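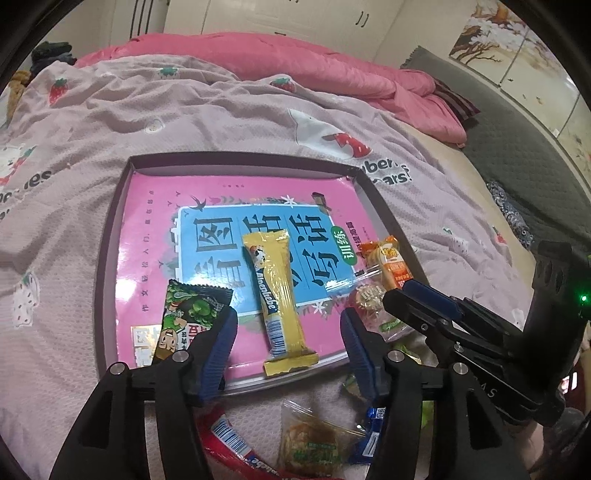
riletau-segment
Episode segmentation and gripper-state labeling for hand-held demonstrations

Status: maintained. Last release 2023-11-16.
Contact: Omolara Ogundipe (code), Suleiman Amadi (data)

Overview

riletau-segment takes a wrist video stream and a finger-width signal and writes out episode boundaries, grasp events and a per-step gripper state. Output goes straight into the Eze policy trainer. It does not estimate camera pose. Run the Cliren tracker first and pass its trajectory file with --traj.

Contents

segment/ boundary detection and merging
width/ finger-pad tracking, width calibration
export/ writers for the Eze format
configs/ one file per task family
tools/ viewer, label diff, checksum script

Installation

Python 3.9 or later. From the repository root:

pip install -e .
python tools/check_install.py

The viewer needs a display. Everything else runs headless.

Usage

riletau segment --input session_dir --config configs/pick_place.yaml --out out_dir

A session directory must hold video.mp4, width.csv and meta.json. Missing width.csv is allowed if the pads have a solid color that can be thresholded; set width.source to "video" and give the hue range in the config.

Reference data

The packaged set covers household pick and place with small packaged goods: snack packets, wafer bars, bagged biscuits, books and shallow trays, mostly on beds and tables. It has 3292 episodes. 805 are held out for evaluation and must not be used to tune thresholds.

Labels were corrected by hand by Annag Pringle and Obinna Ogbonna. Where they disagreed on a grasp start, the earlier frame was kept.

Configuration notes

min_episode_ms: default 800. Shorter segments are merged into the one before.
width.smooth: median window, in samples. Odd values only.
grasp.hold: samples the width must stay flat before a grasp is logged.
merge.regrasp: true joins a slip and second attempt into one episode.

Known issues

Clear bags and glossy foil confuse the contact check. Use width-only mode for these.
Thin flexible packets barely change the final width, so an empty close can be logged as a grasp. Filter on grasp.conf.
Patterned bedding gives the Cliren tracker plenty of features but shifts when pressed. Drift shows up as a step in z.
Video taken in portrait must be rotated by 90 degrees before import. The rotation tag is ignored.

Changes

0.4: width from video; faster export. Berkis import script removed, use 0.3 if you still have files from September.
0.3: label diff tool, by Kayode Ekpo.

License

Code: MIT. Data: research use only, see DATA_LICENSE.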